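Questions about the robots, for staff at the Orville showroom and the Kidura units. Typed up fast after the September meeting, ask Lovisa Sundqvist if somethings missing.

**What do they do right now?**

Soft stuff. Fabric, cushions, tidying by the sofas.
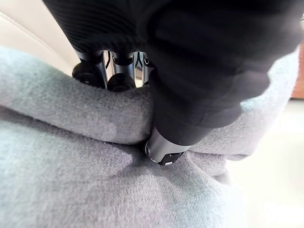
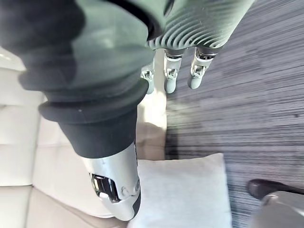 **Is anyone losing their job?**

No. All 11 of us stay on, same hours. Two people move from evening tidy to customer desk -- both asked for it.

**Who do I call if it stops?**

Vusumuzi Mahlangu until 6, then the Mendari help line. Don't pull on the arm. Red button first, always.

**Can I work next to it?**

Yes, after the short training. Stay on the carpet side, don't reach across while the fingers are moving. Long hair tied back.

**Does it record me?**

It has cameras, yes. Clips are kept 8 days, then wiped. Not used for reviews or scheduling. Maj-Britt Vik has that in writing from Granström, copy in the break room.

**Is it faster than us?**

Not at folding. Not even close. It keeps going after closing though, so mornings should start with less mess.

**Do I still have to do throws and blankets?**

Yes for now. Anything with fringe or tassels stays with people. Wool too.

**What if it damages something?**

Tag it, put it in the back, tell Stellan Åberg. You won't be charged. Please dont try to fix a seam yourself.

**Will we get more of them?**

Not decided. Wenche Öberg will bring it up at the next staff meeting -- send her your questions before then.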